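4.3 Limites do indicador de carga externa nas provas de 800 metros

A literatura de treino tem tratado a carga externa acumulada como preditor quase suficiente do rendimento no meio-fundo. Os dados do clube de Skudulley, onde recolhemos a maior parte das sessões, não autorizam tanta confiança. Dos 40 atletas seguidos ao longo da época, 11 melhoraram a marca nos 800 metros depois de semanas em que o indicador Moges os classificava como «sobrecarregados». O índice assinala risco, os atletas correm mais depressa, e o relatório automático continua a recomendar descanso. É possível que a melhoria resulte da própria sobrecarga, com efeito diferido; é igualmente possível que o indicador meça mal aquilo que diz medir. O desenho do estudo não permite decidir entre as duas hipóteses e desconfiamos de quem, com amostras semelhantes, afirma o contrário.

Um segundo problema prende-se com a percepção subjectiva de esforço. Os questionários foram preenchidos em casa, à noite, sem qualquer supervisão, e as respostas concentram-se de forma suspeita nos valores centrais da escala. Em Flevmont, onde o preenchimento era feito na pista, logo a seguir à última repetição, a dispersão foi bastante maior. Comparar as duas séries como se fossem equivalentes, prática corrente em revisões recentes, parece-nos abusivo. 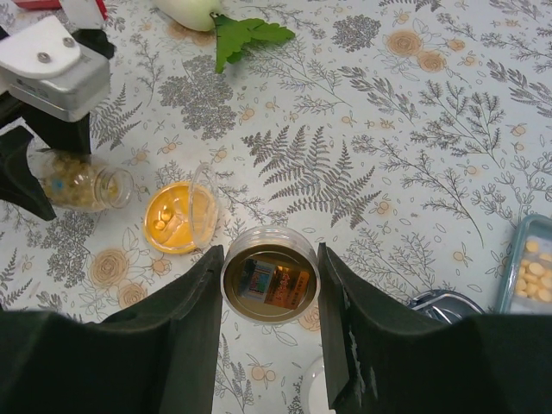
Figura 3. Mesa com toalha branca de motivos botânicos cinzentos e rosas alaranjadas; lata cilíndrica sem tampa, com uma pequena saqueta impressa no interior.

Segundo um treinador de Flevmont, a diferença entre as duas séries nada tem que ver com o local: os seus corredores teriam sido habituados desde juniores a usar a escala inteira, e os de Skudulley teriam aprendido a responder «seis» para não perder treinos. Registamos a objecção, que é plausível, embora não tenhamos forma de a verificar. Se for verdadeira, agrava o problema, dado que nenhum modelo de carga interna publicado corrige este tipo de aprendizagem.

Quanto aos relógios Westell, usados nas séries curtas, o erro na distância chegou a até 80 metros por sessão quando o treino decorreu na pista interior. O fabricante atribui o desvio à recepção do sinal. A explicação serve para a pista coberta, mas deixa por esclarecer os desvios observados ao ar livre em Março, menores e sempre no mesmo sentido. Optámos por manter essas sessões na análise principal e repetir os cálculos sem elas; os coeficientes mudam pouco, os intervalos de confiança alargam-se e a associação entre carga e rendimento deixa de se distinguir de zero.

Não propomos o abandono destes instrumentos. Propomos que os valores sejam publicados em bruto, com a hora e o local de cada registo, antes de qualquer transformação pelo software. A secção seguinte retoma a análise apenas com os tempos oficiais de competição.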